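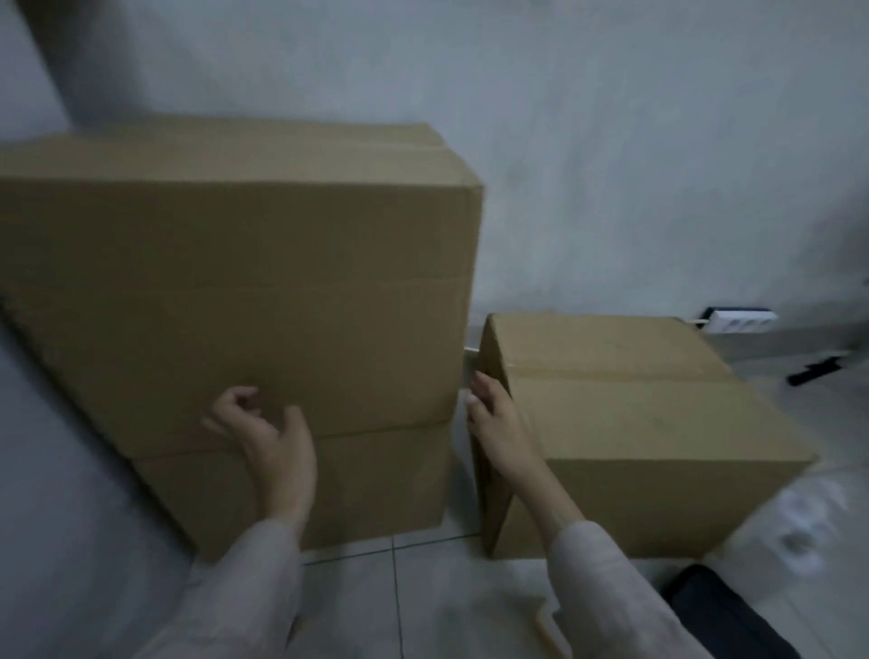
Beide Hände an den Kartons, aus der Kopfkamera.

Greifervergleich am Karton, Teil 2: Kamera und Referenzgriffe

25. Oktober 2023

Im ersten Teil ging es um die beiden Greifer am Prüfstand, also um den Parallelbackengreifer von Gollard und den Vakuumgreifer von Baumgartner. Gemessen wurde gegen eine eingespannte Kartonplatte. Das Ergebnis war sauber und für die Praxis wenig wert, denn ein leerer Faltkarton am Boden ist nicht eingespannt. Er rutscht, er kippt, und die Wand gibt beim Eindrücken früher nach als erwartet.

Für den zweiten Teil habe ich deshalb Referenzdaten mit der Hand aufgenommen: Kartons schieben, aufrichten, umsetzen, alles am Boden. Die Kamera sitzt am Kopf und blickt nach vorn unten. Insgesamt liegen 1351 Griffe vor, davon habe ich 78 von Hand annotiert (Kontaktbeginn, Kontaktende, Kontaktfläche). Den Rest erledigt ein Skript, dessen Fehler ich noch nicht vollständig kenne.

Zur Kamera. Die Urnel liefert bei kurzer Belichtung ein brauchbares Bild, rauscht aber bei schwachem Raumlicht so stark, dass die Kanten von unbedruckter Wellpappe vor hellgrauem Hintergrund verschwimmen. Bei langer Belichtung ist das Rauschen weg, dafür verwischen Unterarme und alles am unteren Bildrand, sobald der Kopf sich bewegt. Ich bin bei einer mittleren Einstellung geblieben. Die Automatik ist abgeschaltet, sie regelt bei jedem Schwenk nach und macht die Bilder untereinander unvergleichbar.

Glänzende Fliesen sind ein eigenes Problem. Die Deckenleuchten spiegeln sich als runde helle Flecken, und die Segmentierung hält sie gern für Objekte. Ein Polfilter hilft nur bei einem Teil der Blickwinkel und kostet Licht, das ohnehin knapp ist. Derzeit maskiere ich die Flecken über einen Schwellwert und verwerfe alles, was beim Schwenken nicht mit dem Fugenraster mitwandert. Das funktioniert leidlich.

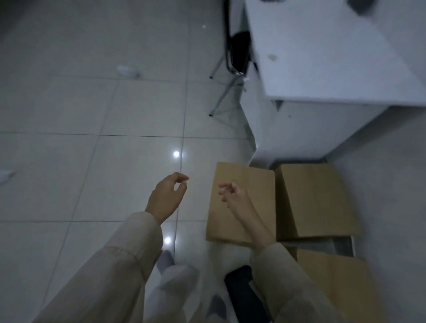

Zweiter Punkt: Verdeckung. Wer von oben auf einen Karton greift, verdeckt mit Hand und Ärmel genau die Kante, die man für die Lageschätzung braucht. Weite Ärmel verschärfen das. Beim Arm ist es ähnlich, nur dass dort das Handgelenk und der Schlauch des Vakuumgreifers im Weg sind. Eine zweite Kamera am Handgelenk wäre die naheliegende Lösung, der Controller von Badberg synchronisiert in der jetzigen Firmware aber nur eine. Das Update war für Juni angekündigt.

Was sich aus den Griffen bisher ablesen lässt: An offenen Klappen greift man mit der Hand um die Kante, Finger auf der einen Seite, Daumen auf der anderen. Das entspricht dem Parallelbackengreifer recht gut, und dort liegt auch sein Vorteil. Große geschlossene Flächen werden dagegen meist nur mit lockeren Fingern geführt. Dafür taugt der Sauger, solange er keine Falzlinie trifft -- über dem Falz zieht er Nebenluft und löst nach wenigen Zentimetern.

Für den nächsten Durchgang laufen beide Greifer am selben Arm mit identischer Bahn, jeweils bis zu 2000 Zyklen, Abbruch nach 10 Fehlgriffen in Folge. Die Backen bekommen vorher neue Beläge, die alten sind an den Ecken rund.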